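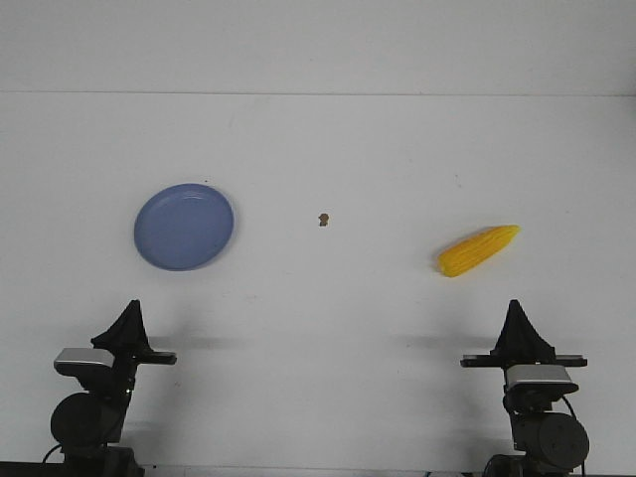

**Skalier play food and plate set, 4 out of 5**

Bought in May for my niece's toy kitchen, so it has had a fair bit of use by now. I paid extra for the bigger set and would do so again.

The corn cob is the best piece. It is a strong golden yellow and the kernels are raised in rows, so small hands get a decent grip on it. Mine weighs 55 grams on the kitchen scales. It has been dropped, chewed and left in the garden overnight, and the colour hasn't faded.

The blue plate is shallow with a raised rim. The cob fits on it, but it rolls about if you carry it at a tilt — a deeper dish would suit a toddler better. The matt surface also holds on to greasy fingerprints, and a quick wipe with a damp cloth doesn't always shift them. Washing-up liquid does.

I've taken one point off for the packaging. The box split along one side the first week and the pieces now live in an old biscuit tin. Skalier did answer my email, but they don't sell the box separately.

Vittoria Bellini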